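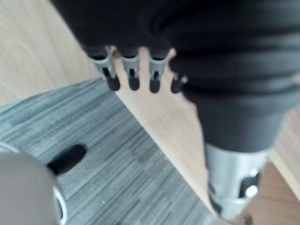

*Figure 2.1. Light wood against gray striped carpet.*

## Chapter 2: The Low Cabinet and What It Is Supposed to Do

Office supply catalogs promise that storage makes people tidy. I have my doubts, and this chapter asks you to have some too. A cabinet holds what gets put in it. Whether anyone can find the thing again is a separate matter, and the catalogs go quiet on it.

Take the claim that a lock protects records. In the Brisberg survey we will use throughout the chapter, 47 low cabinets had locks and 18 of them had a key that could be found the same morning. The rest were furniture with a hole in the door.
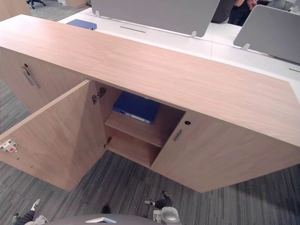

*Figure 2.2. Low cabinet with one door open. A blue ring binder lies flat on the shelf; the space beneath is empty.*

Look at the binder in Figure 2.2. Laid flat, it takes up shelf width that several upright binders could share. Gilang Saragih, who ran the records course at Stanesthorpe, taught her students to count a flat binder as unfiled. I think she was too strict, but I have yet to see a flat binder stay alone for long. 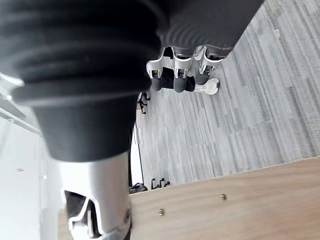 The second claim to be careful with is that empty space means spare capacity. At Feltell, managers reported half their shelving as free and ordered more cabinets in September anyway. The staff had been keeping papers on their desks, within reach, and did not want to bend down for them. A shelf near the floor may be free for years.

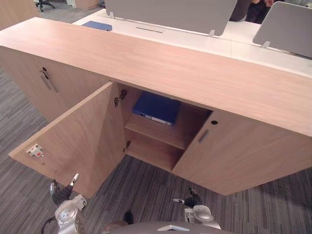 So before you accept any storage plan, ask who opens the door, how often, and what they take out. Section 2.1 gives the Simanjuntak checklist, which is useful and longer than it needs to be. Try it on one cabinet in your own building first, and write down what is inside before you move anything.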